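Tiltum Desk Unit by Sesell
Set-up guide, section 4: Filling the compartments

Your unit is up and the screws are in. Now comes the fun part! A few minutes of planning here gives you a clear top to work on and a place for everything you reach for each day.

Before you start
Wipe out the compartments with a dry cloth. Wood dust likes to collect in the back corners, and it will find its way into a laptop port if you let it.

Storing a laptop upright

1. Shut down the laptop, close the lid and unplug every cable.
2. Choose the side of the divider you can reach most easily from your chair.
3. Hold the laptop by both faces and lower it in on its edge. Let it lean gently against the divider or the side panel.
4. Turn it so the ports you use most face out toward you. You'll be glad of this every time you go to charge! 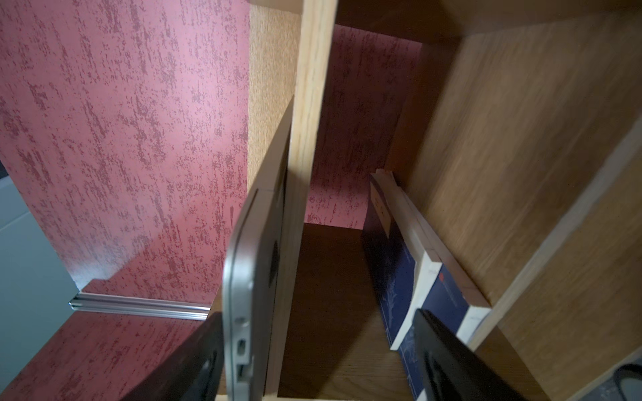 Laptop on edge beside the divider, ports facing out. The book leans against the side panel.

Note: A larger laptop may stick out past the front of the compartment. That's fine for storage, but keep chair arms and knees clear of it.

CAUTION: Never store a laptop that is running or still warm. Closed compartments hold heat, and the vents need open air.

Storing books

5. Stand a single book upright, or lay two or more flat. Flat stacks are great for heavy hardcovers, and they won't slide over when you pull one out.
6. Put the largest book at the bottom.
7. Keep the stack a finger's width below the top board so you can get your hand in.

Try both ways for a week or so. Plenty of owners start with everything upright and end up loving the flat stack.

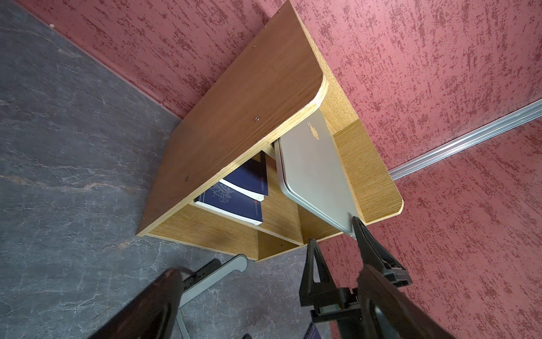
8. Check the screw heads on the top board once the compartments are loaded. Each one should sit level with the surface. If one stands proud, give it a quarter turn by hand with the screwdriver. Do not use a power driver, which can split the board.
9. Run your palm along the edge banding. If a corner has lifted, press it down firmly and hold for 17 seconds.

CAUTION: Do not sit or stand on the top board.

Spare screws and edge banding can be ordered from Sesell, Estport. Please quote part group 200.

Guide revised 6 May 2026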